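Resident Animals and Visiting Pets at Trurwood: Frequently Asked Questions

The following answers apply to all residents, guests and staff of the Trurwood apartments. They were last revised on Aug 17, 2023, and replace the earlier house rules on pets.

Which animals may live in an apartment?

Cats, dogs, caged birds, rabbits, guinea pigs and aquarium fish are permitted. Each household may keep up to 2 cats or dogs, in any combination. Reptiles and amphibians are considered case by case, and the application should state the species, its expected adult size and the heating equipment it needs. Venomous animals and farm animals are not permitted.

How do I register an animal?

Registration forms are available at the front office, Room 6, and should be returned there before the animal moves in. Please attach a current vaccination record for cats and dogs. The office will issue a tag number, which must also appear on the apartment's emergency card. Residents who already have a registered animal do not need to register it again when they renew a lease, but changes of veterinarian should be reported.

Is there a fee?

There is no monthly charge. A refundable deposit is collected for cats and dogs and is returned after the final inspection, less the cost of any repairs. Service animals are exempt from the deposit and from the limit on numbers. Residents with an assistance request should write to Helmi Saarela, Resident Services.

My dog barks when I am out. What should I do?

Many dogs settle once they have a fixed place to rest away from the entrance. A bed placed against an inside wall, with a view of the room but not of the corridor, is a good beginning. Heavy curtains and a rug will soften sounds from the street. If barking continues, the office can arrange a visit from Chiharu Honda, our behavior adviser. The first visit is free to registered households.

Can I put up shelves or perches for my cat?

Yes. Wall-mounted shelves are allowed in living rooms and bedrooms, provided they are fixed into studs and do not cross a window that serves as an emergency exit. Freestanding cat trees require no approval. Cats generally prefer a high perch with two ways down -- one route can easily be blocked by another animal. Screw holes should be filled before the apartment is returned.

Are animals allowed in the common rooms?

Dogs on a leash and cats in a carrier may be brought into the lobby, the mail room and the ground-floor lounge. They may not enter the laundry, the kitchen or the games room.

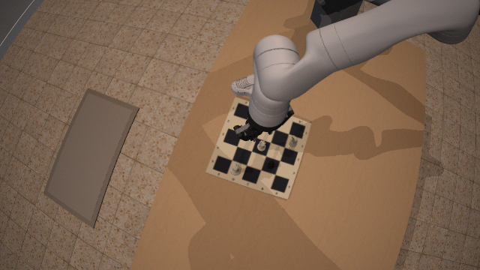

Chessboard and table, computer rendering.

Where may dogs be exercised?

The fenced yard on the Sakamoto side of the building is open to registered dogs from 6 in the morning until 8 in the evening. Dogs may be off the leash once both gates are closed. The planted beds beside the path are not part of the exercise yard. Bags and a covered bin are provided at each gate, and the water bowl should be emptied and refilled after use.

May guests bring their own pets?

Guests may bring one dog or cat for a daytime visit without notice. Overnight stays must be reported to the front office, and the host is responsible for the animal's conduct. Stays longer than a week require a temporary registration.

What if a neighbor has an allergy?

The office keeps a confidential list of residents with serious allergies and takes it into account when apartments are assigned. Filters in the shared corridors are changed every May. A resident who experiences symptoms may ask for an additional change at any time.

Which houseplants should I avoid?

Lilies are dangerous to cats, and even a small amount of pollen can cause illness. Sago palm and oleander should also be kept out of homes with animals. A printed list is available at the front office. If you believe an animal has eaten a harmful plant, telephone a veterinarian at once and bring a leaf or cutting with you.

What happens to my animal in an emergency?

Staff carry a copy of the emergency cards during any evacuation. Cats and small animals should leave in a carrier, and we ask that it be stored near the apartment door. The Driston Street hall accepts evacuated pets, and residents may remain there with them.

Whom should I contact with a complaint or a suggestion?

Complaints about noise, odor or an unattended animal should be made in writing to Nanami Fukuda, Building Manager. A reply will be sent within 8 working days. Suggestions for the yard may be left at the front office or given by telephone at extension 2365.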